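Club night, table sorting

Posted 2023-02-07 by Hélène Simard

14 comments | 6 shares

We are five weeks into the spring project and I said I would keep notes, so this is the second set. The first set was mostly about who had signed the forms.

The project is a tidy-up task. Small things on a cloth-covered table, a bucket next to it, and the student has to clear the table with a hand-held gripper. Later the recordings go into training and a policy gets to try the same job on the arm at school. The regional event in Stesbridge is in March and the rules give each team 10 minutes at the table, so that is what we are working toward. Grelville has entered twice before and got past the first round once.

The target we set in January was 400 clean demonstrations before we train anything. A clean one means the item is gripped once, lifted, carried over the rim and let go. If the student drops it on the cloth and picks it up again, we keep the file but it goes in a separate folder. The older students argued for keeping everything together. Sandhu, who runs the club with me, was on their side for a while and then looked at last year's results and changed his mind.
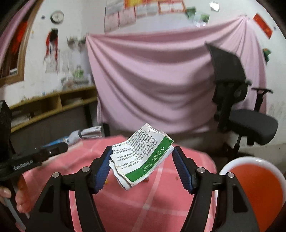

Packaging is the hard category. Bottle caps and blocks keep their shape and you can close on them from nearly any side. A torn carton gives when you squeeze it, and then the pads are holding a flap and the rest swings. What has worked best for us is coming in low and closing slowly across the thickest part, with the wrist turned to match the way the box is lying. The students tend to keep the wrist straight and move their whole arm to one side, and the approach comes out different every time. I made them do 12 in a row on one item with only the angle changing. It was dull and they told me so, but the last few were much better than the first few.

Some other things from this week:

Sleeves. Two students had long cuffs that got into the linkage. Push them up before you start.

Speed. Everyone goes too fast once they are comfortable. I now ask for one full breath between closing the jaws and lifting.

File names. We lost an evening to files called "test" and "test new." The format is date, initials, item, number. Please use it.

The bucket stays where it is for a whole set. We move it between sets and write down that we moved it. Last year it crept toward the table all season because that made the job easier, and then at the event it was placed farther away and the policy let go too early every time. 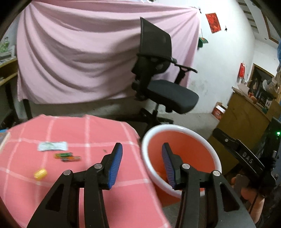 Both jaws open beside the bucket, with a few small items still on the cloth.

I have been asked by a couple of parents what the students learn from this, as there is not much programming in it yet. Most of the programming comes after. Right now they are learning to do the same thing many times with care and to write down what they did. The two who want to code are building the script that checks recordings for missing frames, and it already caught a bad batch that I had passed by eye.

On money, the entry fee is paid. Zondis gave us a discount on replacement pads and we bought two sets. Training will be done on the school machine overnight. Sandhu thinks we would need 4,000 demonstrations to do this properly. He may be right, but we have the students for one evening a week and I would like them to keep coming.

Next week is more packaging, then we start on soft items. If you are bringing clean wrappers or small boxes from home, put them in a bag with your name on it. No glass and nothing that has had meat in it.

14 comments
Share this post (6)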